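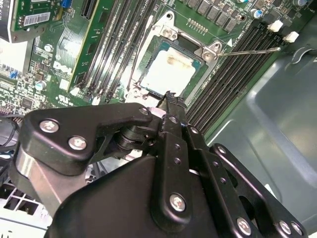 Melatonin and shift work, a thread

1/ I've worked rotating nights at the Zastlow depot for three years. People keep asking me what I take to sleep in the daytime, so I'm putting it in one place. I'm not a doctor or a pharmacist.

2/ I take melatonin, a low dose, and only on the first couple of days after the roster flips. It isn't a knockout pill. It nudges your body clock, so the time you take it matters more than how much you take.

3/ My mistake early on was swallowing it in the car park after knock-off. I was yawning on the drive home. Now I take it once I'm in the door and the keys are on the hook.

4/ Light did more for me than the tablets. Sunnies on for the trip home, even in winter. Blockout blinds in the bedroom - mine came from Skamora and cost $401 fitted. Foil on the window works too, if your landlord doesn't mind.

5/ Caffeine stops at 3 am for me. If I have a cuppa at smoko after that, I'm awake at lunchtime staring at the ceiling fan.

6/ Check with your pharmacist before you start if you're on blood thinners, blood pressure tablets or anything for epilepsy. The one at Butisby went through my whole list and moved one of my other tablets to the evening.

7/ It can leave you groggy. I get a dull head and odd dreams if I take it two days running, so I skip a day.

8/ Someone asked about the Bunnag sleep tracker. I wore one through February. It told me I was short on sleep, which I knew - it's back in the drawer.

9/ If you've been sleeping badly for months, or you're nodding off at the wheel, see your GP. Mine sent me for an apnoea test before we talked about tablets at all.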